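Category: Project Reports | Tag: Incident and Corrective Action
Print this page | E-mail this page

Besdale Bowl Handling Project — Progress Report to Totberg
Prepared by Ryan Lambert, 21/08/2018

1. Status

Work on the two-arm bowl task continued through this period with one interruption. Of 600 planned trials, 97 were complete when the right arm failed to stop on a contact limit. It kept driving down onto the nested bowls until the operator pressed the emergency stop. There were no injuries. One bowl cracked and was thrown away.

The task uses a stack of red bowls on a perforated metal stand, with a smaller bowl under the stand and a large one to the left. Both grippers approach from above.

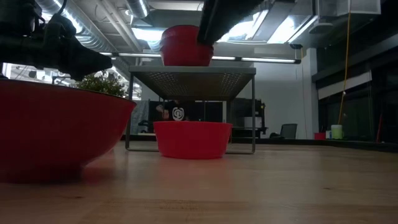
2. Cause

The force threshold for the right arm had been reset to its default value by the February controller update. The left arm kept its setting. The startup check compared tool weight and joint limits but did not read the threshold, so the mismatch raised no alarm. Troncoso reviewed the logs and agrees with this finding.

3. Corrective action

The threshold is now read back at every startup, and motion is locked if the two arms differ. Descent speed over the stack has been cut. Still open: replacement finger pads from Ullgate — 4 ordered, 2 received — and a repeat of the stop test at full speed. Trials remain on hold until that test is signed off. No change to the budget is requested.

Contact the project office | Copyright Besdale | Back to top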